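Ticket 779 — Lindgren chest of drawers, middle drawer does not close
Status: waiting for customer
Shop: Pritico, Hunstead branch

Wednesday, 9:12
Customer writes that the middle drawer stops 12 mm before it is closed. The other drawers run well. Colour is grey. The chest was delivered in January and assembled by the customer.

Wednesday, 10:40
I asked to take out the drawer and compare the two runners. Left and right are easy to exchange by mistake, the letters on them are very small.

Wednesday, 13:05
Customer answers that the runners are correct. The drawer was loaded with paper, and the bottom panel has bent down a little. 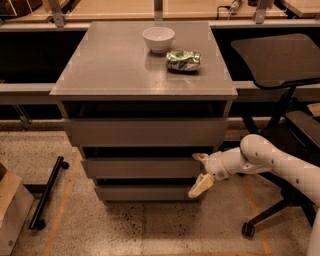 Wednesday, 14:30
I have checked with Hanov, who supply the bottom panels. The older panel is 300 mm wide in each half and needs a middle support, but this support was missing in a few boxes. I will send one support and 9 screws, free of charge. Until it arrives, please keep the drawer empty — the groove can break otherwise.

Next step: customer confirms the delivery address.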